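Maintenance Notes: The Litter-Scooping Cell

Thursday, August 27, 2026

The small manipulation cell that I keep for household tasks has now been in regular service long enough to justify a written account of its upkeep. Several readers of the earlier entry on the Lund cell asked for the same treatment of this one. The notes that follow cover the enclosure, the gripper, the tool, the tray and the arm, in the order in which I attend to them before a day of work.

The task itself is a modest one. The arm holds a litter scoop, lifts a clump out of the tray and drops it into a lined bin. It was selected because granular material is unkind to mechanisms, and because a fault in the setup tends to show itself early. The control software is Irerard, which I have left at its default speed limits throughout.

Enclosure and table

Black fabric panels on metal stands surround the table. They should meet at the poles without a gap, and the stand feet must be flat on the floor before any calibration is attempted. I lost most of a morning in the spring to a panel that had been moved by a hand's width and then moved back to not quite the same place. The stereo pair above the table was blameless, although I recalibrated it twice before looking at the curtain.

The tabletop is wiped with a dry cloth. Water is to be avoided, for the litter binds to it and the residue is far more difficult to remove than the dust. I do not use compressed air inside the enclosure for a similar reason: whatever leaves the table ends up in the fabric.

The gripper

The gripper receives the greater part of my attention. Fine dust settles on the crossbar and along the upper rim of the frame, and from there it works its way toward the joints. A soft brush is sufficient for the outer surfaces. The two small screws at the top of the frame are checked by hand with a short driver. They are to be snug and no more than that, and thread locker should be applied sparingly if it is applied at all.

The wrist camera is cleaned last, after the brushing is complete. I use a Drornier lens cloth and replace it when it begins to feel gritty. A film of dust on this lens reduces contrast gradually enough that one grows accustomed to it, and the first sign is often a missed grasp that appears to have some other cause. 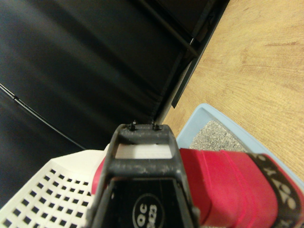
The scoop and its grip

The scoop is an ordinary plastic one with a slotted blade. Its handle is the part that matters to the robot. The grip must sit square between the fingers, and any rotation at that point becomes a considerable error at the tip of the blade. Before each session I close the gripper on the handle, press lightly on the blade from above, and watch for movement. If the handle turns, the fingers are opened, wiped and closed again. If it turns a second time, the session does not begin.

The procedure is as follows.

1. Power the arm and let the joints hold position for 2 minutes.
2. Place the handle between the fingers with the blade pointing toward the tray.
3. Close the gripper at low force, then raise the force in one step.
4. Run the empty stroke 4 times above the litter without touching it.
5. Lower the working height and run a single full stroke.

The empty strokes in the fourth step were added after a servo near the base developed a faint hesitation under load. The hesitation was audible in free motion well before it affected the work, and I should have listened for it sooner. The servo was exchanged, the joint was set to its zero again, and the fault has not returned.

Tray and bin placement

The tray lies lengthwise, away from the near edge of the table, with the bin to the left of it and the arm reaching in from the right. This arrangement keeps the carrying path short.
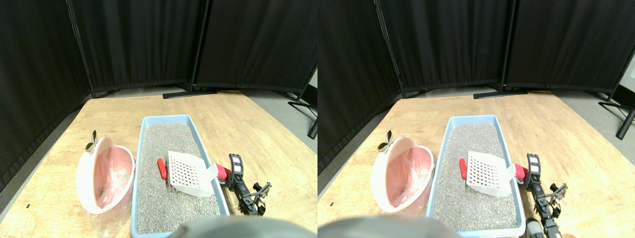

Depth of litter is a more delicate question than I had supposed. If the layer is too thin, the blade strikes the plastic floor of the tray and the shock travels up the arm. If it is too deep, the stroke stalls partway and the fingers begin to slip on the handle. I level the bed with a straightedge and refresh it every 30 strokes, at which point the granules have usually drifted toward one end.

The bin must have its liner seated properly. A loose fold of plastic across the opening will catch a descending blade, and the arm has no means of knowing that it has been caught. I press the liner down along the inside wall and confirm that the lid stays clear of the carrying path.

Wiring

Cables at the base of the arm deserve a look at the start of each day. The loops need enough slack for the full reach of the arm, and they should not rest where litter collects. I had at one time secured them with adhesive clips from Evovness, which held well on metal and poorly on finished wood.
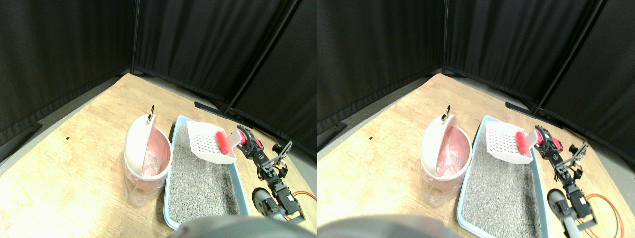

Connectors are reseated once a month with the power off. I record the date on a card kept with the spare servos, together with the stroke count from the log. The count passed 2,000 this week, and the present set of finger pads will be replaced at the next service in October. The pads are worn evenly on both sides, which suggests that the alignment of the handle has been acceptable over the period.

The spare scoop has yet to be fitted with its grip.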